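Ticket: handover between arms times out
Project: Evach (student robotics club)
Opened by: Damir Dervishi, February
Status: open

Problem: the left gripper gets the close command during a handover but the script stops with "grip not confirmed". It fails on soft pieces more than hard ones. Single-arm picks are fine.

Tried first: raised the wait after close from 200 ms to 1000 ms. No change. Then went back to one arm and the gray fabric piece, fingers open, to check the approach height from the wrist camera.

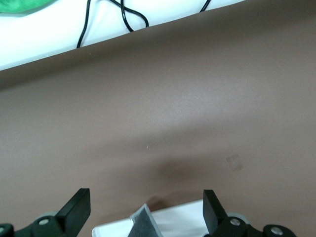
Height was set 5 mm too high in the config, left over from the Prulla table. Fixed and pushed to the club branch. Single-arm picks still fine, handover still times out.

Next I logged both grippers on the two-arm task. The position value on the receiving side lags by some 3000 ms when both are polled in the same loop. Splitting the loop is my next try. Please don't edit handover.py until I've merged.

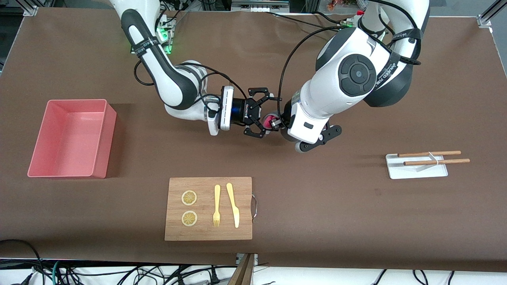

Both grippers at the handover point, small pink piece between them.

Can whoever has the Stullell laptop send me the old polling script? I only have the copy with the logging stripped out.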